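Siegelnahtprüfung an Sterilbarrierebeuteln: Nachtrag zum Farbstofftest

Im letzten Beitrag ging es um die Zugprüfung, diesmal um die Dichtheit der Naht. Anlass war eine Charge Papier-Folien-Beutel von Horkex, bei der die Festigkeitswerte durchweg in der Spezifikation lagen, zwei Muster im Farbstofftest aber trotzdem Kanäle zeigten. Beide Prüfungen messen verschiedene Dinge. Eine Naht kann stellenweise sehr fest sein und daneben offen.

Geprüft wurden 25 Beutel aus dem Lager in Kandavcombe. Die Farbstofflösung kommt mit der Spritze in den Beutel, pro Seite wird kurz gewartet, dann abgelesen. Bei porösem Material muss das zügig gehen — das Papier saugt die Lösung auf, und nach einer Minute ist ein Kanal von normaler Durchfeuchtung kaum noch zu unterscheiden.

Die Ursache lag am Siegelgerät, einem älteren Custska. Der Temperaturfühler saß lose in der Bohrung, die Anzeige blieb konstant, die Backe am linken Rand jedoch nicht. Nach dem Festsetzen habe ich die Validierung mit 70 Beuteln wiederholt, diesmal an der oberen und unteren Grenze des Prozessfensters.

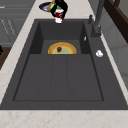

Offen ist noch die Alterung. Die Muster liegen seit Mai in der Klimakammer und werden nach einigen Wochen erneut geprüft, Zugversuch und Farbstoff an getrennten Beuteln. Die Rohdaten führe ich in Han, der Export ist leider auf 600 Zeilen begrenzt und muss gestückelt werden.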